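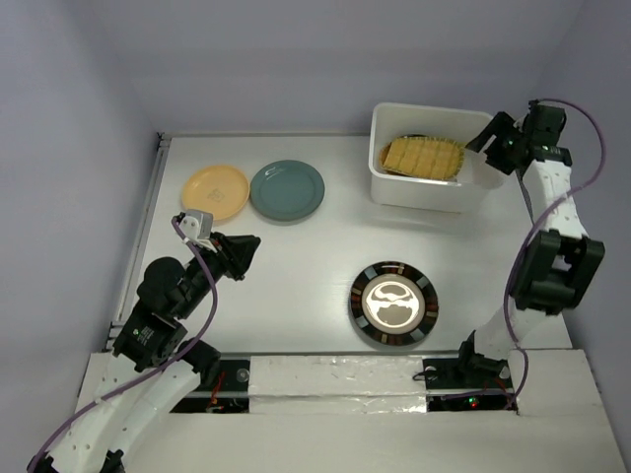
Okay, hi everybody, I'm Kinga Barta, and I'm going to talk about seat memory. Yes, for the whole slot!

Start with the story of my first week driving the Tidberg. I got the seat perfect, pressed 1, drove off happy. Next morning the seat was back where Ottó Oláh had left it, knees against the wheel. (Pause, Ottó is in row two.)

So what did I do wrong? You have to press SET first, let go, and then press the number within 7 seconds. Wait for the beep. I never waited for the beep.

Ask the room: who has read that page of their manual? Hands up.

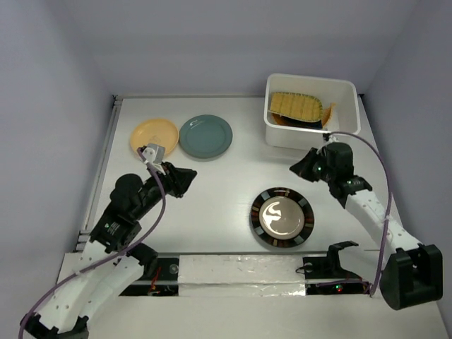 Next bit, the key. Each key can carry its own seat position, and this is where couples get into trouble – grab the wrong key off the hook and the car thinks you're your husband. Hye-jin Oh put colored tape on hers and I've copied her.

Mirrors are stored along with the seat, so set those before you press anything. Same goes for the wheel, if yours is powered.

We got 185 replies to the March survey, and the favorite complaint was the seat sliding back when you open the door. That's easy exit. You can switch it off in the menu, under Comfort.

Questions, then hand over to Magdolna Vida for tire pressures.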